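Clube de Robótica de Badcombe
Ata da reunião ordinária de 10 de novembro de 2021

Presidiu: Dymphna Flanagan
Secretariou: Orla Geraghty
Presentes: membros das equipas de programação, mecânica e documentação. Faltas justificadas comunicadas por correio eletrónico.

1. Aprovação da ata anterior

A ata da reunião de outubro foi lida e aprovada com uma correção: no ponto 4, onde se lia «equipa de mecânica» deve ler-se «equipa de programação». A secretária fará a alteração na cópia arquivada.

2. Contas

O saldo transitado é de 900 euros. Foram autorizados 300 euros para a inscrição na prova de Plendinness e para o transporte do material. A compra de um segundo jogo de pontas de borracha para as pinças ficou adiada até se saber se o fornecedor aceita devoluções. As quotas em atraso devem ser pagas até à próxima reunião.

3. Projeto Dollby – ponto de situação

A equipa de programação apresentou o trabalho com os dois braços. A tarefa escolhida para a prova é a de pegar numa caneca pela asa e pousá-la noutro ponto da mesa, sem a tombar e sem a arrastar. Desde a última reunião foram registadas 37 tentativas completas. As tentativas interrompidas estão numa pasta à parte e não entram na contagem.

A maior parte das falhas acontece na aproximação. A pinça chega com a orientação errada em relação à asa e fecha demasiado cedo. Dymphna Flanagan propôs que se separe a descida em duas fases, com uma pausa curta por cima da caneca para corrigir o ângulo. A proposta foi aceite e será testada antes de se mexer em mais parâmetros.

Discutiu-se também a superfície de trabalho. A mesa branca reflete bastante luz e a caneca também é branca, o que dificulta a deteção do contorno. Ficou decidido manter a mesma caneca, com as duas figuras a vermelho e preto, para que os resultados se possam comparar. As posições de partida passam a variar mais, incluindo pontos próximos do bordo mais afastado.
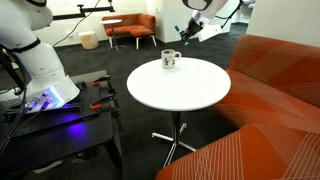
Os dois braços têm de se mexer ao mesmo tempo na prova?
O regulamento aceita que trabalhem à vez, desde que nenhum dos dois seja reposicionado à mão depois do sinal de partida.

Orla Geraghty pediu que esta interpretação fosse confirmada por escrito junto da organização. A equipa de programação continuará entretanto a trabalhar com os movimentos alternados, por serem mais fáceis de depurar.

4. Montagem e segurança

A equipa de mecânica lembrou que os grampos da placa de montagem devem ser verificados no início de cada sessão e outra vez depois de qualquer colisão, mesmo ligeira. Na sessão de treino de outubro a placa deslizou e foi preciso repetir a calibração, com perda de quase toda a tarde.

Os cabos devem ficar afastados da zona de passagem. Ninguém entra na área de alcance dos braços com a alimentação ligada, salvo para carregar no botão de paragem. Os membros mais novos só operam o sistema acompanhados por alguém da equipa de programação.

5. Caderno de equipa

O caderno a entregar com a inscrição está atrasado. Faltam o capítulo sobre a calibração, o esquema das ligações e a lista de material. Foi lembrado que o júri lê o caderno antes da demonstração e que no ano passado o clube perdeu pontos por entregar gráficos sem legenda.

O capítulo da calibração fica a cargo de Dymphna Flanagan. Orla Geraghty revê o texto final e trata do envio. Os ficheiros devem ser guardados na pasta partilhada com a data no nome – houve duas versões do mesmo capítulo a circular e perdeu-se trabalho.

6. Sessão conjunta com o clube de Corrigan

O clube de Corrigan propôs uma sessão de treino em comum. A ideia foi bem recebida, mas houve dúvidas quanto ao transporte dos braços. Decidiu-se convidar os colegas de Corrigan a virem a Badcombe, trazendo apenas os computadores e o seu próprio código. A data será combinada por correio eletrónico.

7. Outros assuntos

Foi pedido que as baterias dos portáteis fiquem carregadas no fim de cada sessão. A chave do armário das ferramentas deve voltar ao gancho.

Nada mais havendo a tratar, foi encerrada a reunião, da qual se lavrou a presente ata, que vai ser assinada pela presidente e pela secretária.

Dymphna Flanagan
Orla Geraghty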